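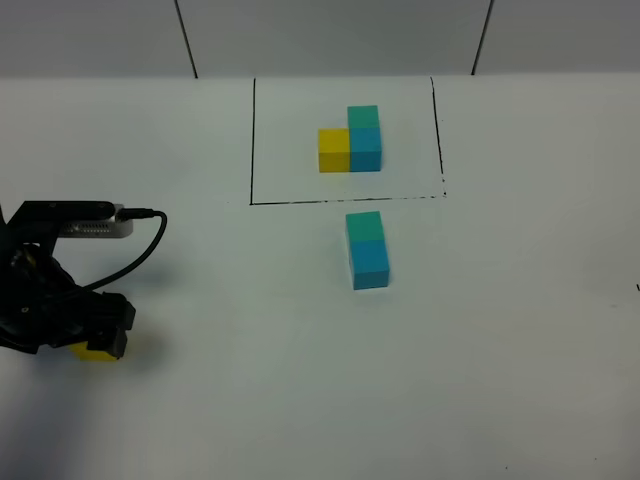
Betreff: Re: [Bauspiel-Liste] Nachbauen nach Vorlage, Würfel und Feld
Von: Kátia Vasconcelos
Datum: Februar 2024

Liebe Liste, liebe Frau Damasceno,

vielen Dank für Ihre Nachricht, die ich unten teilweise stehen lasse:

> Bei uns in Hutlow arbeiten wir mit Vorlagen auf Papier. Viele Kinder
> bauen den Turm richtig, aber sie stellen ihn irgendwohin. Zeichnen
> Sie das Feld direkt auf den Tisch? Und wie gross soll es sein?

Ich zeichne das Feld direkt auf die weisse Tischplatte, mit einem dünnen schwarzen Stift und mit freier Hand. Wo die Linie am unteren Rand schwach geworden ist, ziehe ich sie nicht jedes Mal nach. Die Grösse wähle ich so, dass die Figur gut hineinpasst und noch freier Platz an den Seiten bleibt.

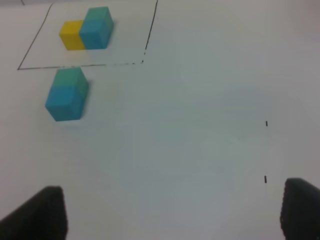

Soll das Kind zuerst den liegenden Teil bauen oder zuerst den Turm?

Zuerst die untere Reihe. Danach kommt der obere Würfel, und die Kinder müssen weniger korrigieren.

Für eine Runde plane ich 15 Minuten ein. Ich beginne mit einem einzigen Würfel ausserhalb des Feldes, und das Kind soll mir sagen, wohin er gehört, bevor es ihn anfasst. 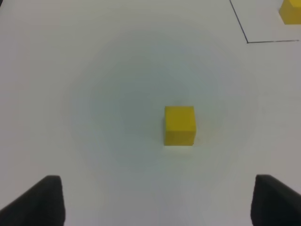 Wenn es nur mit dem Finger zeigt, frage ich noch einmal nach den Wörtern: links, rechts, daneben, darauf. Das Wort «darauf» ist für die Kleinen leicht, «daneben» dagegen braucht bei mir mehrere Wochen. Im Oktober habe ich deshalb eine ganze Reihe von Übungen nur mit «daneben» gemacht.

Zu den Farben hatte noch jemand von der Liste gefragt, ich glaube in Nachricht 896.

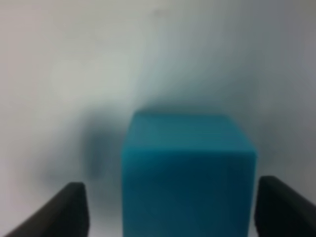 Blau und Blaugrün liegen für manche Kinder sehr nahe zusammen. Ich lasse sie beide Würfel zuerst nebeneinander halten und die Farben selbst benennen. Bei einem matten, petrolfarbenen Würfel ohne Aufdruck wirkt die Vorderseite nach unten hin viel dunkler als oben, und dann sagt ein Kind «das sind zwei Farben». Ich korrigiere das nicht sofort, wir drehen den Würfel und schauen noch einmal.

Eine Liste mit meinen Figuren kann ich gerne schicken, sie ist aber auf Portugiesisch.

Mit freundlichen Grüssen
Kátia Vasconcelos
Spielwerkstatt Resska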